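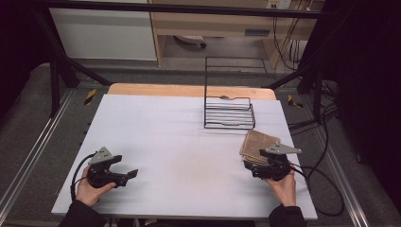 ## Reddy towels: hand-held gripper demos

Demonstrations of towel handling, done by a person with a gripper in each hand and a view from head height. The task sheet says "fold the towel, put it by the rack". The towel has its own ideas.

Collected at the Grastcombe bench. Maintained by Giang Chu, who also did most of the folding and would like it known that home laundry has not improved.

### What you get

- 31 episodes, one folder each
- head video, plus gripper opening and pose for left and right
- `notes.txt` per episode, ranging from "fine" to a short essay

Left and right mean the operator's left and right. An early draft of the Jetthorpe loader had them swapped, and the resulting policy folded with great confidence in the wrong direction. Update your loader before you write to us.

### Task rules

1. Both grippers start over the table, open.
2. Touch the towel with the jaws only. No chin, no elbow.
3. Folded means folded. Rolled is a fail, bunched is a fail, "artistic" is a fail.
4. Close the episode when both jaws are clear of the cloth.

Episodes run about 20 seconds each. Anything much longer is usually someone hunting for a corner.

### Known problems

- Cables tug at the wrists on wide reaches, so poses near the far side of the table are a bit twitchy.
- Episodes 2 and 20 have a dropped grasp halfway through. We kept them for the recovery. Filter them out if you want clean runs.
- Jaw opening drifts slightly over a session. Re-zero with `tools/zero_jaws.py`, which works if you run it twice.
- One towel colour, one table. Please don't claim your model understands fabric.

### Splits

`train.txt` and `val.txt` are split by session. The Clemunby set from December uses a different jaw shape and lives in its own repo; mixing the two went badly.

### Changes

2021-05-29: fixed timestamps on the right gripper, renamed `foldd` to `fold`, broke everybody's scripts.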